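Keeping a Rented House in Order: Notes After Two Winters

This post sets out the arrangements adopted in my household since the move to Grosen. It is offered to readers who rent an older property and who have asked, in comments and by letter, how the place is managed.

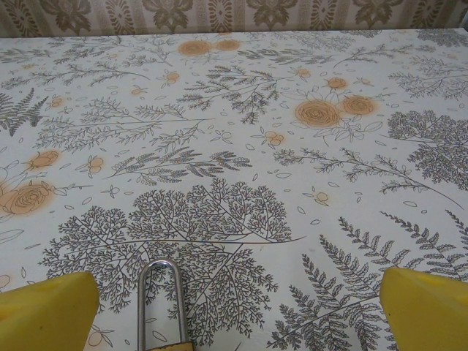
Background to the tenancy

The house is let on a rolling agreement through Vostance, the agency which handles most of the older terraces on the hill. It was built in stages, and the join between the front and back parts can be felt underfoot on the landing. At the time of the viewing it had stood without a tenant for one full winter. The inventory ran to 334 entries, among them a coal scuttle, two sets of curtain rings and a bread crock without a lid.

I signed in October and moved in the same month. The first few weeks were given over to reading the inventory against the contents of each room. I would advise any incoming tenant to do the same before unpacking. Eleven discrepancies were reported to the agency in writing and all were accepted. One of them, a cracked basin in the upstairs washroom, would otherwise have been charged to me in due course.

Heating

Heating remains the largest single matter in the running of the house. The boiler is of a reasonable age and was serviced before the tenancy began, but the radiators in the rear rooms are undersized. In the first winter I attempted to keep the whole building at one temperature. This was a mistake and the bills reflected it.

In the second winter a different approach was taken. The rear bedroom and the small study were closed from the first frost, with the radiators left on their lowest setting to protect the pipes. The sitting room was heated from four in the afternoon. The kitchen required very little, as the oven is in use on most evenings. Heavy curtains were hung across the inside of the front door, on a rail supplied by Cifuentes, the ironmonger at the foot of the hill. The rail has since worked loose at one end and has been refixed with longer screws.

Under this arrangement the fuel cost for the winter fell by 202 pounds against the year before. Part of the difference must be put down to milder weather in the new year, and I make no larger claim for it.

Damp

Readers have asked most often on this subject. Damp was present in two places at the start of the tenancy: behind the wardrobe in the front bedroom, and along the skirting in the back passage. The first was a simple lack of air. The wardrobe was drawn forward by the width of a hand and the wall has given no further trouble.

The second was more serious. A gutter had failed at the join mentioned earlier, and water was running down the outside of the brickwork whenever the wind stood in the west. The agency was informed on three occasions. A builder attended after the third letter, which enclosed a dated record of the wet patches kept over six weeks. I believe the record made the difference. A tenant who writes only that a wall is damp will be told to open a window.

The passage was replastered in the spring and left bare until it had dried out fully. It has now been painted a plain off-white, at the landlord's expense.

Laundry and linen

There is no tumble dryer in the house and I have not sought to install one. Washing is dried on the line from March until the leaves fall, and on the ceiling airer in the kitchen for the rest of the year. Sheets are changed weekly. Tablecloths are washed as required, at a low temperature, and are best ironed while still slightly damp.

A number of linens came to me from relatives and are older than I am. These are stored flat, between sheets of plain tissue, and refolded along different lines twice a year. Lavender is kept in the same drawer. I have no firm evidence that it deters moths, but none have been found.

The garden

The garden is small and faces north-east. On the advice of the nursery at Rekotden, no attempt was made to grow roses against the back wall, where the sun is gone by eleven in the morning. Ferns were planted instead, together with foxgloves and a climbing hydrangea which has been slow to take hold. A water butt was placed beneath the repaired gutter and fills after one good night of rain.

The lawn has been given up. It was largely moss, and the moss is pleasant to walk on. The borders are mulched in late autumn with leaves gathered from the lane – these must be kept in open sacks for a year before use, and the shed is consequently less useful as a shed than it might be.

Dealing with the agency

Relations with Vostance have been correct throughout. All requests are made by letter or by electronic mail, and a copy is kept. Telephone calls are followed by a short note confirming what was said. The annual inspection takes less than an hour, and I am given proper notice of it.

A rent increase was proposed at the end of the first year. I replied with a list of the works still outstanding at that date and asked that the increase be put off until they had been completed. This was agreed. The increase came into force after the passage had been plastered, and I considered it fair.

Matters outstanding

The following remain to be dealt with before next winter. The chimney in the sitting room is to be swept and the cowl examined. The sash in the rear bedroom needs a new cord. The cellar light has failed again, although the fitting was replaced in the summer, and an electrician has been requested.

The sum of 600 pounds has been set aside for a decent carpet on the stairs, subject to the landlord's written consent. The letter asking for that consent was sent last month and a reply is awaited. Samples have been obtained in the meantime, and the dark green is preferred.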